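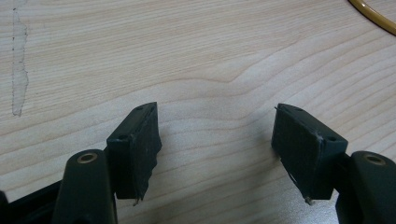

Harnier questions "wood" labels on pale tabletops, opens its own surfaces to inspection

BRASTESTON, August – Furniture maker Harnier will stop using the word "wood" by itself on the labels of its tables and desks, and is asking the stores that carry them to do the same.

The change follows a review of 28 light-colored tabletops bought at regular prices from stores in and near Brasteston. Of those, 17 carried a label or web listing that said "wood," "natural wood" or "wood finish" and gave no further detail. Only 10 said plainly whether the top was solid, veneered or printed. The remaining one had no label at all.

"A shopper looks at a pale top with a nice wavy grain and assumes a tree did that," said Inmaculada Barrios, who runs surface testing at Harnier. "Maybe it did. Maybe a printer did. I have been at this a long time and I still want to see the edge and the underside before I say anything."

Barrios is doubtful about most of the advice given to buyers. Tapping the top, she said, tells you very little. Running a fingernail across the grain is not much better, as many printed surfaces now have a texture pressed into them. Looking for a repeat in the pattern can work on a long dining table, but a small desk may be cut so that the same peak or stripe never shows up twice.

"People get told it's easy to spot. I'd like to meet the people who find it easy," she said.

Starting with the Figueroa line of desks and side tables, each Harnier label will name the top layer, the core and the edge material, and will say whether the surface can be sanded. Stores will also receive an offcut of each finish with one side left raw, so customers can look at the layers for themselves.

The company makes no claim that one material is better. Solid tops can cup in a dry room, thin veneer can be sanded through in an afternoon, and a printed top that chips is hard to repair well. Harnier sells all three and has had complaints about all three.

Nor does the company expect the labels to settle much. An earlier effort, the Lurkimard tag, was dropped after stores found that shoppers took it for a price sticker.

The offcuts will go to stores with the next Figueroa delivery. A first run of 530 sets has been cut. Stores that want a set for a finish they no longer stock can request one through their usual Harnier sales contact.

Full results of the tabletop review, including the label wording for each piece, are available from the Harnier press desk on request.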